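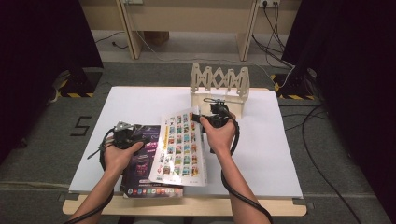

Abb. 4: Heft aufgeschlagen auf der weißen Unterlage, obere Ecke angehoben

4. Hefte und Kataloge prüfen und ablegen

Dieser Abschnitt gilt für alle Drucksachen mit weichem Umschlag, die in das Archivsystem Grodness aufgenommen werden. Für dicke Bücher lesen Sie bitte zuerst Abschnitt 3.

Sie brauchen:
Unterlage, weiß
Tisch mit glatter Oberfläche
Mappe Pitkänen, Größe 2
Bleistift, weich

4.1 Vorbereiten

1. Legen Sie die Unterlage flach auf den Tisch. Sie darf nicht wackeln.
2. Legen Sie das dicke Buch mit dem Umschlag nach oben auf die linke Hälfte. Es darf unten ein wenig über die Unterlage auf den Tisch reichen.
3. Legen Sie das Heft offen darauf, nach rechts versetzt. Der untere Teil der Seiten bleibt auf dem Buch liegen.

Hinweis: Glänzende Umschläge sind rutschig. Halten Sie deshalb das Heft immer an einer Stelle fest, wenn Sie blättern.

4.2 Blättern

4. Fassen Sie die Seiten an der oberen Kante und heben Sie die Ecke langsam an.
5. Warten Sie, bis die Seiten sich ein wenig auffächern. Dann trennen Sie die oberste Seite von den anderen.
6. Führen Sie die Seite zur anderen Seite hinüber und legen Sie sie ohne Druck ab.
7. Wiederholen Sie die Schritte 4 bis 6 bis zum Ende des Heftes. Bei Katalogen mit vielen kleinen Bildern achten Sie bitte besonders auf Seiten, die zusammenkleben.

Vorsicht! Ziehen Sie niemals nur an der Spitze der Ecke. Das Papier kann dort einreißen. Bei gehefteten Katalogen können auch die Klammern ausreißen.

4.3 Ablegen

8. Schließen Sie das Heft und nehmen Sie es zuerst weg, danach das Buch.
9. Schreiben Sie die Nummer mit Bleistift auf die Mappe, nicht auf das Heft.
10. Stecken Sie das Heft mit dem Rücken nach unten in die Mappe. Eine Mappe fasst höchstens 275 Blatt.

Hefte mit über 40 Blatt kommen einzeln in eine Mappe. Ersatzmappen bestellen Sie bei Sachiko Kobori, Materialausgabe.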